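3.2 How people at Clillness decide that a shirt is ready to wash

I should say first that I never meant to write about laundry. My study at Clillness was supposed to be about how people in shared houses split the bills, and I had a whole interview guide for it. But in the first week or so people kept wandering off the gas meter and on to washing, and after a while I stopped steering them back. By August I had 42 long conversations on tape and well over half of them had a good stretch about clothes in the middle.

What struck me early on was how little dirt came into it. I asked everyone the same plain question (how do you know when something needs a wash?) and I'd expected stains and smells. I did get some of those. Far more often, though, I got a sort of calendar. A shirt had been worn to work twice, or it had been to somebody's mum's, or it had simply been on the back of the chair too long. One man in the Lamwood flats told me a shirt "goes off" after a day on the chair even if he hasn't worn it, and he said it as if I'd asked him about milk.

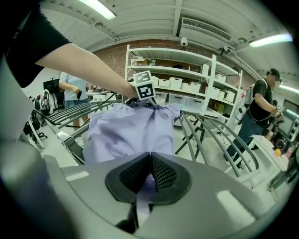

Figure 1. A lavender shirt, gathered at the collar.

The chair deserves its own paragraph. Nearly every home I visited had one, or a banister or a door hook doing the same job, and it held the clothes that were neither clean nor dirty. Dumisani Van Wyk, who did the second round of coding with me, wanted to call this the "waiting pile", and we used that label all the way through. I still think it makes the thing sound tidier than it was. People were a bit sheepish about it! They'd apologise on the way past, and then talk about it quite happily for ten minutes once they saw I wasn't shocked.

We also asked each household to keep a washing diary for 7 weeks. That gave us about 800 entries we could use, fewer than we'd hoped for, as two of the bigger houses on Wamivdale Road gave up early on and I didn't have the heart to chase them. The diaries mostly agree with the interviews. Where they don't, it's nearly always in the same direction - people said they washed work shirts after every wear and then wrote down that they hadn't. I don't read that as fibbing. I think "after every wear" is what you say to a stranger with a recorder, and the diary is what you do when you're tired.

Colour came up more than I'd planned for. Pale things were thought to "show" sooner, so they moved through the waiting pile faster, and dark things could sit there for ages. Rizk (our name for the largest of the shared houses) had a house rule that anything pale left the chair by the end of the week, whoever it belonged to. Two of the tenants hated the rule and one of them had written it.

I've left towels out of this section. They follow a different logic altogether and I come back to them in 3.4.

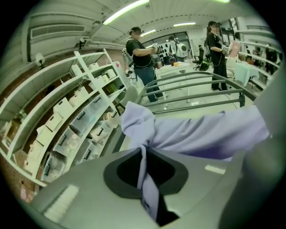 3.3 Who does the folding

Folding turned out to be the touchy subject. People would joke about washing, and even about ironing, but questions about who folded what got short answers and a look at the door. In couples it was usually one person's job without ever having been agreed. In the shared houses each tenant folded their own, apart from things left in the machine, and those caused most of the rows I was told about.

There was a middle way at Lamwood, where whoever needed the machine next would take the last load out and lay it over the top of the dryer, unfolded. Everyone I spoke to there thought this was fair. Folding someone else's clothes was felt to be a step too far, a bit like opening their post, and leaving them in a heap on the floor was plain rude.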